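Brolanik
@brolanik
February 10, 2019

Spent the afternoon on the kitchen table. The plan was to eat dinner at it by seven and I made it with a little time to spare. Thread on how I did it, in case your table looks the way mine did.

The table had been taking in everything that came through the door since July. Mail, batteries, a bike light, school forms, three tape measures. We were eating at one end of it.

I took everything off first. All of it went onto a bedsheet on the living room floor, and then I wiped the table down and let it dry before I put a single thing back.

Sorting went by where a thing gets used. Bike stuff to the hall. Paper in one stack for the desk. Anything for the kitchen went straight into a drawer while I was standing there.

The paper stack was 92 sheets. I counted because I wanted to know. Most were Urimik catalogs that I pulled apart for recycling, and 2 were bills. One of those was overdue and I paid it from my phone.

What's left is the stuff we do use at the table. Those things get a plate. Mine is a shallow oval one, pale purple, from a dinner set that lost its other pieces years ago.

The rule is that if it doesn't fit on the plate, it lives somewhere else. 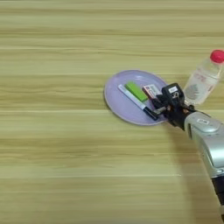
Kjærgaard replied that a plate just turns into a smaller pile, and that a drawer with a divider does the same job and keeps the table clear.

I tried the drawer. I bought the Trukumard divider last year and it works fine for silverware. For a marker it didn't work for us. People used the marker, left it next to the drawer, and by the weekend there were five pens out again.

With the plate, the marker goes back because the plate is right there. It's a white one with a black tip and I use it for labeling leftovers and freezer bags.

I went with a plate over a bowl or a basket. Things sink in a bowl. On a flat plate they sit side by side and you notice when there's one too many.

It also moves in one trip. At dinner I pick it up, put it on the counter, and set the table. After dinner it comes back.

Two things I haven't solved. Keys, which still land wherever, and the mail. I'm going to try a hook for the keys and open the mail standing over the recycling bin.

The bedsheet is still on the living room floor with the tape measures on it. That's tomorrow.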